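Breaking Up With the Wide-Leg Pant

Mar 7, 2022

I have been wearing the wrong pants since August. I know this because I finally stood in front of a full-length mirror in daylight, a thing I can't recommend, and saw a person being slowly swallowed by a tent.

The pants came from Golteo. On their website they fell from the model's waist like water. The model, I would guess, is nine feet tall. On me they fell like water too, in that they ended up in a puddle on the floor. I had them hemmed. Then I had them hemmed again. By the second trip the tailoring had cost more than the pants, and the leg had been chopped so high that the nice part of the shape was lying in somebody's scrap bin.

My mistake was shopping by waist size and ignoring the rise. If you have a short torso, as I do, a high rise stops being a waistband and becomes a sort of chest plate. I own a pair from Vosilon that I can practically wear strapless. They were on sale, final sale, and now we live together.

So last weekend I did what I should have done in the first place. I took the one pair that fits, some old gray trousers from Ellska with a dodgy button, laid them flat and measured them. Front rise, inseam, thigh, hem. I wrote it all on a card and put the card in my wallet, where it has already talked me out of two purchases and a jumpsuit. Measure the thigh, by the way. Everyone forgets the thigh until they sit down.

Armed with the card, I went looking for a straight leg in navy. The Scanlon pair was perfect on every line and cost 325 dollars, so I closed the tab and had a sandwich. Then I opened the tab again. It's still open. I've been telling myself that if I wore them once a week for a year, that's 52 wears, and the math starts to look almost grown-up. I said the same thing about the jumpsuit, though, and the thrift store has had its twin for a month without a taker.

The Golteo pair goes in the donation bag tonight. The Vosilons stay until I figure out whether they can be a skirt.
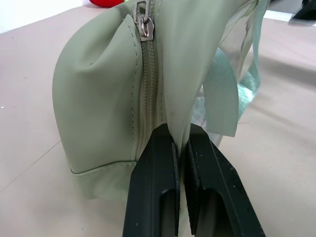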